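Six Months With the Grultmont Planner, From Somebody Who Has to Use It

I work evenings in the rehearsal room at Cleverance, a small outfit that programs tidying routines for assisted living apartments. Arms on tables, mostly: put the cup back, clear the dishes, pick up whatever got left lying there overnight. I'm not an engineer. I came over from housekeeping at a residence in Damgaard, and I got hired for knowing where people put their things. So when the company bought Grultmont Planner last October, I was one of the first ones sat down in front of it, and I've had it open on my left screen pretty much ever since.

I went looking for reviews before we started and every one of them was written by a person who buys software. I wanted one by a person who sits with it for a whole shift! So I'm writing it.

What it does, quickly. You build a room (or load one), drop objects in it, and the Planner writes the whole evening's worth of tries: which object, what order, where the arm starts, what counts as done. Then it runs them in simulation, throws out the ones that make no sense and hands you the leftovers with a score and a comment box. Before this, we wrote all of that by hand in a spreadsheet. Mirela Honorato kept the spreadsheet and it had 573 rows when she finally closed it, with her own color code that only she and I could read. She cried a little, I think, and then she took us all for dumplings.

Setup took two evenings and could have taken one. The installer asks for a license key before it tells you which machine it wants to live on, and if you guess wrong you have to write to support and have the key released. Support was nice about it. Support was also nine hours ahead of us, so nice arrived while I was asleep.

Once it's in, though, building a room is a pleasure. I mean it. You pick a table, you pick a surface, you drag stuff out of the object drawer and it lands with a little settle, like it has weight. The search box understands normal words. I typed "bowl" and got bowls. With our old tool I had to know that a bowl was filed under "container, open, shallow," and don't get me started on the spoons.

The scoring is where I have my complaints. Everything gets a number out of 100 and the number is very sure of itself. I had one try where the arm set a cup down so close to the edge of the table that I held my breath, and it scored 94. Another one took a slow, sensible path around the bowl and got a 61 for being slow. You can change the weights, and Tumelo Molefe spent a long afternoon doing that for us, but the page for it is buried three menus down and there's no undo. If you buy this, write your old weights on paper first. We didn't.

Now, the part that people at work really talk about, meaning jobs and hours. We were five on evenings and we're still five. What changed is what I do between six and ten. I used to spend most of a shift typing, and these days most of it goes on looking. I watch a try, I say what a resident would say ("not there, I can't reach that"), I send it back. It's better work, and it's also more tiring, which I wasn't ready for. Typing gave me a rest. My first full week of only judging I went home with a headache every night, and Mirela did too. We asked for a break of 14 minutes every hour (the odd number is the length of the walk to the bakery and back) and we got it. If your manager is buying this, ask for the breaks in the same meeting!

There's also a thing I'd call the quiet. The spreadsheet made us talk. Someone had to yell across the room to find out if row 200-and-something was taken. The Planner assigns everything, so you can go a whole shift with your headphones on. Tumelo started a shared list of strange ones, tries worth showing each other, and we go over it with coffee at the end of the evening. That's not a feature, that's us, and I wish the software had a button for it. You can flag a try for yourself and you can flag it for a supervisor. You can't flag it for the person at the next desk.

The room I use most is our bedroom layout, with the long table and the bed past it.

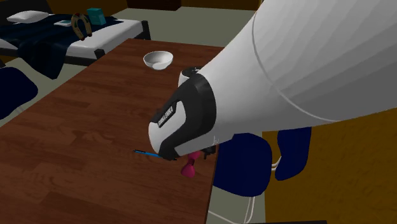
Does the Planner decide by itself what gets picked up first?
It suggests an order, and a person on the shift accepts it or drags it into a different one before anything runs.

I change the order maybe one time in three. It likes to start with whatever is easiest for the arm, and residents don't live like that. They want the thing they'll need in the morning dealt with first. I've been typing that in the comment box for months and I do think it's learning my taste, or else support has quietly started reading my comments. Either one is fine by me.

A few smaller things. The dark theme is good. The sound when a batch finishes is horrible and you can only turn it off per user, so every new person gets one fright. Exporting to Ciltavside, the viewer our clients have, works if your room name has no spaces in it. We ran 1,309 tries in our busiest month and it crashed on me twice, both times with my comments saved, so no hard feelings there. The printed manual is a waste of a shelf and the short videos are great, especially the one on copying a room.

Would I go back to the spreadsheet? I miss the yelling. I don't miss the rows. Four stars out of five from me, and I'd give the last half of the missing one back tomorrow for an undo on the weights page. Mirela says three and a half, and she wants it noted that her colors were easy to read.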